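Priter Hand Kit: Questions We Keep Getting
Last updated 02/11/2022

Kiran Ahuja and Rosemarie Oltmanns review automation gear for small shops and labs. We bought the Priter kit ourselves, at full price, and we don't earn anything if you buy one. These are the questions readers sent in after our first write-up, with the answers we can give so far.

What is the Priter kit?

A pair of hand-held grippers, a camera mount for each, and a subscription to the software that turns your recordings into training data for a robot arm. You do a chore with the grippers in your hands, the cameras record it, and the software is supposed to produce something an arm can learn from. No arm comes in the box. The sales page mentions this once, well below the price.

Who is it meant for?

Priter says "anyone." We'd say a lab or a small company that already owns an arm and already employs a person who can fix the arm when it misbehaves. If you're hoping to teach a robot to tidy the spare room by next month, keep your money.

How long does setup take?

The box says minutes. Rosemarie needed most of an afternoon, and a good part of that went on the account signup, which kept sending her back to the first page. Pairing the two grippers was easy once we were in. Calibration is a chore. You have to open and close each gripper slowly while the software watches, and it will reject the attempt without telling you what it disliked.

Does it handle soft things like clothes and bags?

This is the claim we were most doubtful about, so we spent the most time on it. Fabric gives, folds over on itself and ends up in a different shape every time you let go. The textured pads on the finger tips do hold cloth better than the smooth ones on the older Uniyal set we tested. Straps are fair game too. Zippers are another matter: the pull is small, the tips are wide, and Kiran gave up on more attempts than he saved.

Remember that all of this measures how well a person can use the tool. A clean recording of you lifting a bag says very little about whether an arm will lift it afterward, and the demo videos on the product page blur the two together in a way we don't like. 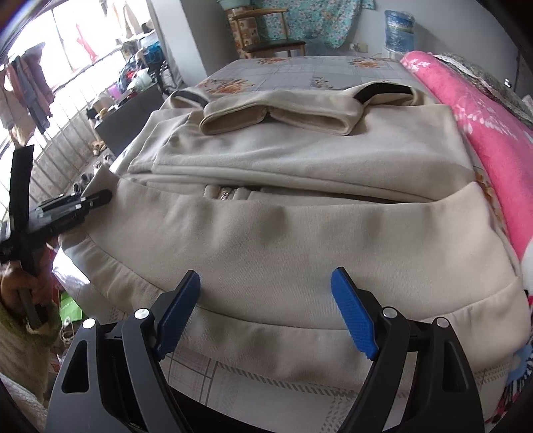

How many recordings do I need before an arm learns anything?

Priter suggests 600 per task. We have seen no published test behind that number, and support couldn't point us to one. The shared library that comes with the subscription listed 3,482 recordings on the day we checked, spread across every task they cover, so don't count on it to fill the gap for yours.

Can I use it with one hand?

You can, and for wiping or pushing it's fine. Anything with an opening to hold apart needs both. The kit is sold as a pair, and a single gripper is only available as a replacement part with a wait attached.

Is it tiring?

Yes. The grippers are heavier at the front than they look, and your thumb does all the squeezing. Rosemarie has smaller hands and found the trigger reach too long. There is no adjustment for it. The wrist straps help a little if you bother to tighten them.

Will it work with my arm?

Check before ordering. The list of supported arms is short, and "supported" covers a wide range, from a working plug-in to a text file and good wishes. Ours fell in the second group — we got it moving, but with a lot of unpaid labor from Kiran.

What happens to my recordings?

They upload by default. You can switch this off, though the setting sits three menus deep and went back to "on" after one update. The cameras are wide and pick up much of the room along with your hands, so read the privacy terms before you record at home or in a client's building. We asked who reviews the uploads and got an answer that didn't name anyone.

What does it cost to run?

The hardware is a one-time purchase. The software is billed yearly, and without it the files stay in a format we couldn't open with anything else. That bothers us more than the price does. Replacement pads are sold in packs of two, and the textured surface collects lint, so plan on cleaning or buying.

Is the warranty any good?

Two years on the grippers, nothing on the pads or cables. Returns go through a distributor called Wudthorpe, who were polite and slow. Our faulty cable took over two weeks to replace.

Is there anything you liked?

The linkage is well made and the fingers close evenly. The manual is short and readable. Support answers email, even when the answer isn't much use.

Would you buy it again?

Kiran would, for the hardware alone, if the file format were opened up. Rosemarie wouldn't. We plan to run the trained arm through the full Clendale chore list in December and will add the results to this page, including the failures.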